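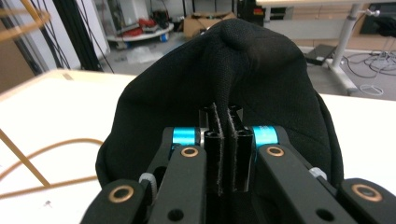

Sorting Soft Things: What I Learned From a Box of Winter Knits
Project report, Studville Community College, Intro to Textiles and Materials

When I signed up for the materials class I figured I'd end up writing about something fancy, like racing sails or those jackets that cost more than my car. Instead I picked the donation box from the Flarside drop-in center, which was full of hats, socks, scarves and a whole lot of things I couldn't name right away. My question was pretty simple: how do you sort and fold small knit items so the next person can find what they need without dumping the whole box out?

Why small knits are a pain

A T-shirt has a shape. You lay it down, you see sleeves, you fold it. A fine black knit is another story. It slumps, the edges curl up, and if you pinch it in the middle it bunches into a little crown and could be a beanie or a sock or a bag for somebody's shoes. I kept picking things up and putting them in the wrong pile (the first evening was mostly me re-sorting my own sorting).

Dark colors were the worst by far. On black fabric you really can't see the ribbing or the seam unless the light comes in from the side, so I ended up going by feel a lot. Run a thumb along the inside and you find the seam, and then you know which way is up.

What I did

I worked through 349 items in August, mostly in the late afternoon when I could get a table. I wanted a pale tabletop so the dark stuff would show up, and that helped more than anything else I tried all month. Then I made up 13 categories, which was way too many. I had "thin hats" and "medium hats" as separate piles, and I couldn't tell them apart myself the next day! I cut it down to six: hats, socks, gloves, scarves, bags and pouches, and a pile called "ask."

The folding method came from an old Hellwig housekeeping booklet I found at the library. You flatten the item from the center out, turn the open edge in, and fold it in thirds. For anything with a curling edge I changed that a bit – I folded the curled side under first and let the weight of the rest hold it down. Thick scarves don't care how you do it. Fine knits do, and they spring back open if you rush.

Bins

My class budget covered two Dramach shelf bins, the shallow kind. I'd wanted deep ones, and I'm glad they were out of stock. In a deep bin the small things sink and you're right back to digging. In the shallow ones I stood the folded pieces on edge like file cards, so you can flip through and see every item from the top. Gloves still fell over. I ended up clipping each pair at the cuff with a clothespin, and that was good enough.

What didn't work

Labels on the fabric. I tried masking tape on the socks and it pulled fuzz off and left a sticky patch on a gray pair. I also tried sorting by color first because it looked so nice in the bin – great for a photo, useless if you're after a hat.

Rolling was a flop too. Rolled hats and rolled socks look exactly the same from above.

What I'd do next time

Start with fewer piles. Bring a desk lamp from home. I'd also like to weigh the items, because I have a hunch that weight would split the hats from the pouches faster than looking does, and I ran out of time to check. The "ask" pile is still sitting at Flarside with a note on it, and if anyone in the class can tell a boot liner from a very long mitten, please come find me.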